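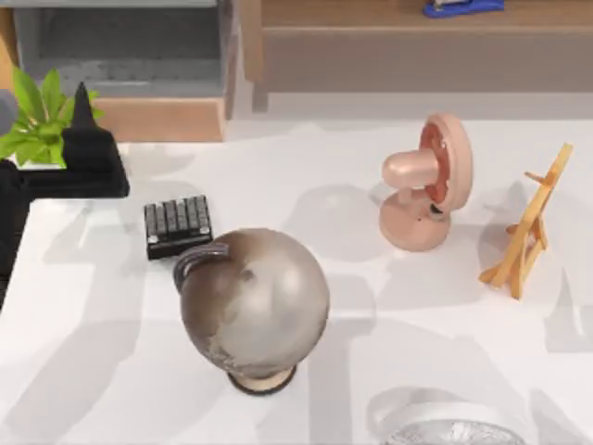 Notes on scene rules for simulated tabletop tasks, from the Gerneldale working draft. Posting the parts people keep asking me for. 1/

**Naming.** Every object gets one plain name and keeps it across all scenes. "Globe" stays "globe". If the label file says "desk globe" in one place and "sphere on stand" in another, the scene goes back. 2/

**Spacing.** Two objects may sit close together, but their collision meshes must not overlap at reset. Check the mesh and not the render - a thin part such as a globe's meridian arc is often wrapped in a hull much fatter than it looks. 3/

**Thin and open shapes.** Easels, racks, anything made of slats: no single convex hull. A gripper has to be able to pass between the legs if the real one would allow it. Clendus settled on a cap of 30 convex parts per object and we have copied that. 4/

**Settling.** Run physics for 4 seconds before the first logged step. Anything still moving after that is a failed reset. Do not log it and do not count it as a failed task. 5/

**Seeds.** Write the seed into the episode header. Our reference layout is seed 1777. If your build gives a different layout from that seed, stop and compare asset versions before running anything else. 6/

**Background items.** Shelves and cabinets are fixed bodies. Whatever stands on them is fixed too, unless the task text names it. Capucine Renaud wanted these left free for realism - the cost in solver time was too high on the Clurkberg machines, so fixed it stays for this version. 7/

**Shadows.** Allowed, including from objects out of view. Light position goes in the header next to the seed. 8/

Still open: whether a partly visible object may be a task target. Rule 7 says no. The Amarasinghe comments say yes, if another camera has the whole of it. Replies by Saturday please. 9/9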